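Courses > Robot Learning Lab > Handouts > Unit 4: Teaching by Teleoperation

Unit 4 handout: The Sofa Task

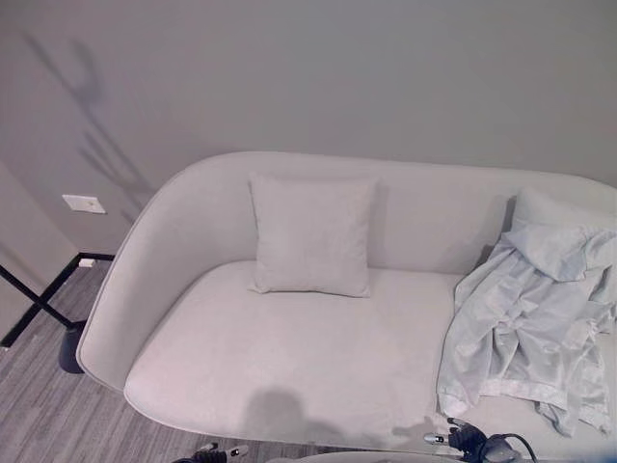

Fig. 4.1. Head-camera view at the sofa station, both grippers low, blanket not yet folded.

3 comments | 31 shares

Read this before your lab slot. The Hasport manual covers the hardware and has the better diagrams, but it was written by someone who has never tried to fold a blanket with two pincers, and it shows.

1. What you are doing

You drive both arms of the robot by remote control while the system records the camera views, the joint positions and the gripper commands. One full run from start pose to end pose is one demonstration. The class as a whole owes the Ristton project 1000 of them by June. After that we train a policy on the lot and find out what we have taught it, including the parts we'd prefer to forget.

The task has two steps: fold the blanket and lay it on the seat, then set the pillows straight against the backrest. A person does this while thinking about dinner. You will not be thinking about dinner.

2. Why the sofa is harder than the block table

In Unit 3 the blocks were rigid and brightly colored, and they stayed where you put them. Look at Fig. 4.1 again. The blanket is a pale blue-gray, the sofa and pillows are light gray, and the wall is gray as well. Depth is hard to judge by eye when everything is the color of weather. Use the folds for reference, and use the banded border near the lower edge of the blanket, a far better landmark than any patch in the middle.

Note the shadow on the front of the seat, too. Shadows get recorded along with everything else, and a policy will happily learn that a dark blob on the cushion means "reach now." Vary where you stand between runs. If you stand in the same spot all afternoon, you have become part of the task.

The second pillow is partly hidden behind the blanket. Don't go for it first. You can't place what you can't see, and dragging it out sideways takes the blanket along for the ride.

3. Driving technique

Move slower than feels natural, then keep that speed. A demonstration that creeps for half its length and lunges for the rest teaches creeping and lunging.

Close the grippers on cloth from the side, with a little slack. Coming straight down presses the fingertips into the cushion, and you end up pinching the upholstery. The sofa does not fold. Several groups have checked.

Keep the other arm quiet when it has no job. Small nervous twitches look like nothing to you and like instructions to the learner.

Watch the cable on the right arm when you reach across. If it goes tight, stop and back out the way you came.

4. Keep or discard

Keep runs with a fumble and a clean recovery. If the blanket slips and you regrasp it calmly, that is some of the best data you'll produce all week.

Discard runs where you paused to argue with your lab partner. The Boncombe set from the last course has one with a very long stillness in the middle, and the policy trained on it learned to stop and reflect — convincingly, and at every fold.

Mark every discard with a reason. "Bad" is not a reason.

5. To hand in

Four demonstrations per person, labeled, plus one page on the run you liked least and what a learner would pick up from it. Background reading is the Ševčík notes, sections 3 and 4. Skip the proof unless you enjoy that kind of thing.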